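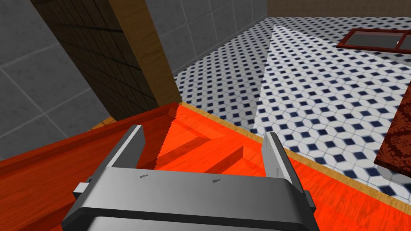
# Grolport Folding Bookbinding Press

If you've ever glued up a text block and then stacked every heavy cookbook you own on top of it, you already know why a real press is such a treat. The Grolport is the one we reach for most often in our own shop, and we're so happy to have it back in stock!

It's a small nipping press made by Grisberg, built around two flat beech boards and a pair of steel screws. The screws turn by hand with big knurled knobs (no wrench to lose), and the whole thing folds down thin enough to slide onto a bookshelf between projects. It'll take anything from a pocket notebook to a fat sketchbook, and it holds pressure overnight without creeping.

## What's it good for?

Pretty much any step where paper needs to stay flat and still:

- pressing folded signatures before sewing
- gluing up spines on perfect-bound pads
- setting cloth or paper onto cover boards
- drying a finished case-bound book so the covers don't warp

Lilla Vörös teaches our beginner classes and has put her press through years of student projects. She likes to press the folded signatures for a full night before she sews them, and wow, what a difference - the spine comes out so much tighter, and rounding it is almost easy. Try it once on a book you don't mind redoing and compare.

## Details

| | |
|---|---|
| Maker | Grisberg |
| Boards | Solid beech, oiled |
| Largest opening | 7 inches |
| Board length | 13 inches |
| Screws | Steel, with knurled knobs |
| Item number | 1,965 |
| Price | $51 |

The boards come with a light coat of oil already on them. Wipe them down with a dry cloth before the first use, and put waxed paper or a sheet of silicone release paper between the boards and your book every time. PVA glue is wonderful stuff right up until it sticks your new cover to the press.

## Getting even pressure

Set the book as close to the center as you can, spine lined up with the edge of the boards. Bring both knobs down until they just touch, then go back and forth between them, a half turn at a time. Cranking one side all the way first will tip the top board and leave you with a wedge-shaped book (ask us how many of those are on the shop shelf).

For thin pamphlets, add a piece of scrap binder's board on each side. For books with raised bands or a shaped spine, let the spine hang just outside the boards so it doesn't get crushed.

## Goes well with

**Magesa bone folder.** A nice long one with a rounded end, lovely in the hand and great for crisp folds on heavier paper.

**Jiler linen thread.** Waxed, strong, and it comes in a gorgeous dark green as well as natural. We use the medium weight for nearly everything.

## Shipping and spare parts

The press ships fully put together in a padded box. Replacement screws and knobs are sold separately and fit both the current model and the older one with the square-cornered boards. If yours has the square corners, tell us when you order and we'll include the wider washers.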